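Clastura Lists | Archives | By thread | By author | Search | Subscribe

Last updated: 11/13/23

To: clastura-demos
From: Ga-eun Yook
Subject: Re: Re: bottle pickup set, when do we stop collecting?

Dzintra Vaher wrote:

> We have 2,000 accepted episodes for the bottle task on the Miron
> station and the loss curve has been flat since the last third of
> them. Before I book more operator time I would like to hear why we
> need the extra 185 that are on the plan. My reading is that the
> policy has seen enough floor-to-bin motions and that the remaining
> failures are a gripper calibration problem. If that is right, more
> demonstrations will not help and we should freeze the set now.
>
> Also, the Mathur converter still drops the last 7 steps of every
> episode. Is that on purpose?
>
> Dzintra

Taking the second question first. It is not on purpose. The converter pairs each state with the action that follows it, and when the action chunk runs past the end of the episode it throws the whole tail away. It should pad with the last commanded pose and set the mask to zero on the padded steps. The tail is where the release happens, so the current export has hardly any open-gripper actions over the bin. I would not draw conclusions from any checkpoint trained on it. The raw logs are intact and only the export has to be redone.

On the first question, I went through the failed rollouts from the last evaluation, 61 of them, and sorted them by the phase in which they went wrong. Grasp failures are the smaller group. The larger group is approach: the arm goes to the wrong bottle, or hovers between two candidates and times out. I checked the finger offsets against the August calibration and they agree, so I do not think the gripper is the cause.

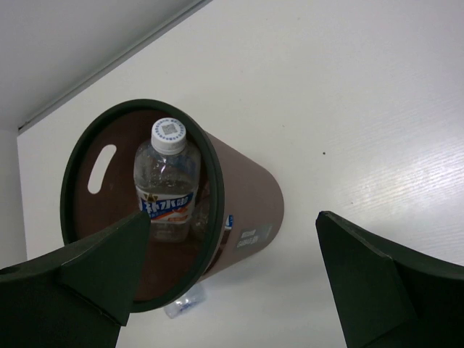

The wrong-target failures come from how we set up the starting states. Nearly all accepted episodes begin with an empty bin and the bottles well apart on open floor. An operator who resets after each episode produces the same clean start every time, and the policy never learns that a bottle already in the bin is finished work. In the wrist view with the brown can, the labeled bottle stands upright inside with its white cap toward the camera, and a clear one on the floor is partly covered by the can. The bottle inside is by far the easier one to see, but the one on the floor is the one that still has to be picked. We have very few starts of this kind, and flat loss on the ones we do have says little about them. The validation split was drawn from the same sessions, so it has the same gap.

What I propose for the 185:

1. Start with one or more bottles already in the bin. Do not empty it between episodes. Empty it only when the next bottle would not fit.

2. Put the target close to the bin, including positions where the bin hides part of it from the wrist camera. If the operator has to back the arm off to find it, record that motion. Do not trim it in review.

3. Vary the bin yaw. The handle cutouts show parts of what is inside, and I would like the model to see a bit of label through a slot without treating it as a target.

4. Keep the labels on. Mix labeled and plain bottles both inside and outside the bin, so that the label does not become a cue for either.

5. Record the start state in the episode notes using two fields, in_bin and on_floor. At present I have to recover this from the first video frame by hand.

Operators should hold the gripper open for the whole approach. Several older episodes have the fingers half closed on the way down, and the policy copies that.

For acceptance, I would reject an episode if the bin moves after contact with the arm, but keep it if the first grasp slips and the operator recovers. Those recoveries are scarce and the Flarkness reviewers have been marking them as bad. I will write to them separately with the changed wording.

Order of work: fix the converter, re-export, retrain on the existing set, and run the evaluation once so we have a proper baseline. Then collect. If the baseline alone removes the approach failures I will withdraw the request, but I do not expect it to, given that the missing steps are all at the end of the episode.

Please hold the freeze until the baseline is in. The converter patch is on my branch and needs one reviewer.

Ga-eun

Contact the list owner | Copyright Clastura | Back to top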